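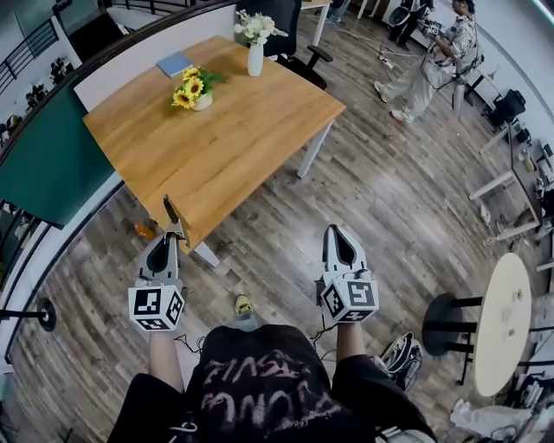
**2. Data collection – hand-held grippers**

Status: on track, slightly behind on hours. Report covers November only.

Total demos now 662, up from 412 at the last report. Of the new ones, 238 passed the Avex check on first run, rest are being trimmed or redone. Main reject cause still tracking loss – marker cube turned away or blocked for too long. Each cube carries its own pattern so left and right don't get swapped in the logs, that problem is closed.

Work moved to the Orkthorpe room mid month. More like a real home or office – wood table, flowers, a book, chairs close by. Operators sit and work both grippers at table height. Sitting is slower at the far edge of the table but arms last longer, so we're keeping it for the two-handed tasks.

Tasks done: move flower pot, pick up and hand over book. Task open: open book to a page. Bad so far, fingers slip on the cover. Kanaan is sending softer finger pads, no date yet.

Cables are a nuisance. They run back to the lap and pull at the wrist on long reaches. Longer set orderd.

Spend: 44 operator hours used on top of setup. One extra Saturday session needed, covered by the existing Provus budget line.

Next: finish book task, retrain on the full set, send first playback results from the arm. Will need a decision form you on the second room before then.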